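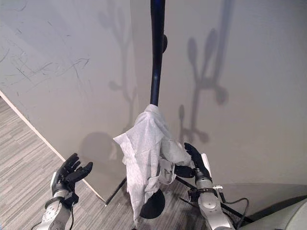 What has the grant paid for in this period?

It has paid for the carpet in the Châu lounge, a white sofa and its cushion, cleaning supplies, and the hours needed to write and try out a weekly care routine for the room. The lighting and the coat stand were bought in the previous period and are included in the routine.

Bukuvar Furnished Rooms
Second progress report to Ferkumora
Prepared for Aranka Halász, grants officer

Summary

Work is on schedule except for the seat covers, which are explained under Delays. Spending to date is $1,137 against the furnishing line, and almost 80 percent of the hours set aside for the care routine have been used. The remaining hours go to the written guide, which is due with the final report in June.

The lounge is in use. It opens at 10 in the morning and closes after the evening groups have left. The care routine is done before opening, and the whole room takes one person a little under an hour when nothing needs treating for stains.

Carpet

The old floor was hard and loud, and the groups had asked for something softer. We put down grey carpet with short streaks in several lighter shades. Lint and crumbs show less on it than they did on the plain sample we tried first, so people tend to leave vacuuming too long. The routine now says to vacuum every morning whether the floor looks dirty or not.

The streaks run on a diagonal. We vacuum once along them and once across. The second pass picks up a good deal of grit near the door and not much elsewhere, so the guide will ask for it only by the door and in front of the sofa.

The black baseboards need more attention than we planned for. Dust is very plain on the top edge. They are wiped with a barely damp cloth before vacuuming, and the short piece at the foot of the pillar is easy to miss.
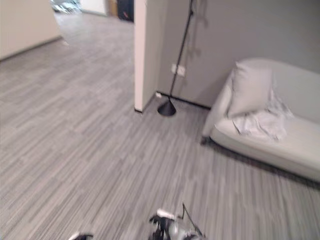

We also settled the order of work for that side of the room. The lamp is done first, from the top down, then the baseboard, then the sofa, then the floor. When we started with the floor we ended up doing it over again. The lamp has a heavy base and is awkward to carry, so it should be tipped slightly and slid aside with a folded cloth underneath. Two marks on the carpet from the first month came from dragging it. They came out with brushing.

Sofa and cushion

The sofa is white, which was the choice of the groups and was approved in the last report. It needs steady upkeep. The rolled arm gets the most handling and is brushed daily. The large square cushion is turned once a week and stood back in its corner against the arm. We had been laying it flat on the seat, where people sat on it and it lost its shape.

Stains are dabbed with cool water and a white cloth. Colored cloths are no longer used on the sofa after a blue one left a faint tint on a test piece of the fabric. The test piece is kept in the supply cupboard for anyone who wants to try a product before using it.

Coat stand

The stand has a dark glossy finish and a round black base. Gloss shows smears, so no spray is used on it. A soft white cloth is wrapped loosely around the pole and drawn down its length, and the pegs are done separately with a corner of the cloth. The base is last. It collects the dust that comes off coats and needs wiping on every round, including the part at the back.

We tried a polish sold under the Skitell name for two weeks. The pole looked fine, but our staff preferred the plain cloth because it was quicker and left nothing on people's sleeves. The remaining bottle has been passed to the Bukuvar workshop.

Supplies

White cloths are now bought in one size for the whole room. They are washed together without softener, dried flat and folded into the top drawer. Used cloths go in the bin by the sink. We went through more of them than budgeted in the first weeks, mostly from people taking a fresh one for each item of furniture. One cloth for the lamp and stand, one for the baseboards and one for the sofa is enough on a normal day.
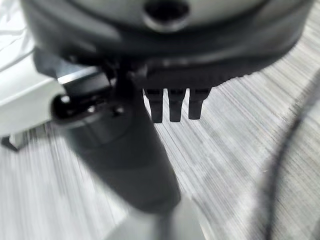 Delays

The washable seat covers have not arrived. The supplier changed the fabric after our order was placed and the new one was thinner than the sample. We sent it back and asked for the original. The cost is unchanged and we have paid nothing so far. If the covers are not here by the end of the period we would like to cancel and use the money for a second large cushion and a professional clean of the sofa. We need your agreement for that change and would be glad to have it in writing.

The guide is also slightly behind. The text for the carpet, sofa and coat stand is finished. The section on small items and metal is in draft.

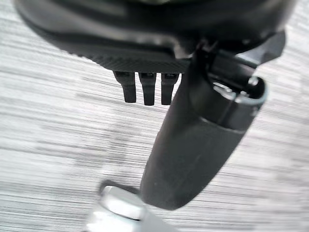
Small items were left out of the first version of the routine and we now think that was a mistake. Anything small that has no fixed place gets moved several times in a morning and ends up on the floor or the sofa. The draft asks staff to gather small things first and put them on one tray before any wiping starts. Metal gets its own line. A shiny silver finish, like that on the piece at the bottom of the last photo, shows fingerprints easily, so the draft says to wipe metal dry at the end of the round and handle it with the cloth afterward.

Next period

Finish the guide and have two staff members who did not help write it follow it for a full week.

Replace the vacuum brush, which is worn on one side.

Decide on the seat covers once we have your answer.

Send the final accounts with receipts for the carpet and sofa. Copies of the receipts received so far are attached to this report.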